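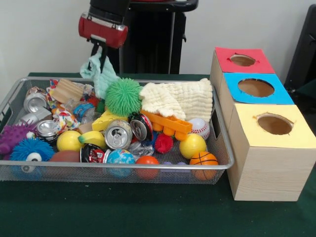 The sorting arm, part whatever: cloth is evil

Okay, so the arm is back on the bench and I have opinions about fabric.

If you're new, I've been building a sorting setup at Cakbridge, the shared workshop I joined in November, and the idea is simple enough that I keep telling people I'm nearly finished (I'm not). There's a wire basket full of junk. There are three wooden boxes with paper lids, a hole in each. Junk comes out of the basket, junk goes through a hole. Red lid, blue lid, yellow lid. My kid could do it in five minutes and would then ask for a snack.

The basket is all stuff I had lying around or begged for. Crushed cans, because I drink too much seltzer and everybody here knows to toss theirs my way. Balls, lots of balls. A toy banana, a wedge of toy cheese, a globe ball, a couple of those spiky things with eyes that my nephew thinks are the funniest objects ever made. Ruxandra Iordache, who has the bench across from mine, told me it looked like the bottom of a minivan and I can't argue with her.

Balls went great! Balls were the first thing I got working and I got cocky about it. The baseball is the easiest, the fingers close on it and that's that. Cans are okay if they're lying the right way. A crushed can has maybe one good side to grab, and the rest of it is slippery nonsense, so I spent two evenings just nudging the closing speed down until it stopped squirting them back into the pile.

And then cloth. I put in a mint green one and a cream muslin one, thinking they'd be a nice soft break for the poor thing. Ha. The trouble is that a cloth doesn't have a shape. You pick it up in one place and the rest of it comes along whenever it feels like it, and by the time you're clear of the basket you've got a long tail hanging down that is very happy to hook a can tab or a spiky ball and bring it along for the ride. I got so many two-for-ones.

What finally helped was pinching way less of it and lifting way slower, straight up, with a little pause before going sideways. My first batch with the new settings was 44 tries, cloth only, and 10 of those still dragged a passenger out. That's a big improvement on what I had before, when I'd quit writing the numbers down out of embarrassment.

The other headache is the holes. A ball drops in and you're done. A cloth lands on the lid and drapes itself over the hole like a tiny tablecloth. Consolacion Enriquez suggested going lower and letting go with the fingertips already past the paper, and that works on the blue lid, which has a good big opening. The yellow one is getting ratty around the edges, so I need to cut a new top before I trust anything I learn from it. I'd like to switch to card. I have a sheet of it somewhere, under the bag of Otumia connectors I swore I'd return.

Still on the list: the clear plastic bottle, which I've been avoiding, and the candy wrapper, same. Also the brown football-shaped ball, because it rolls in a way I find personally insulting.

If anyone has a trick for getting one piece of fabric out from under another without bringing both, please leave it in the comments. I'm going to go cut a lid.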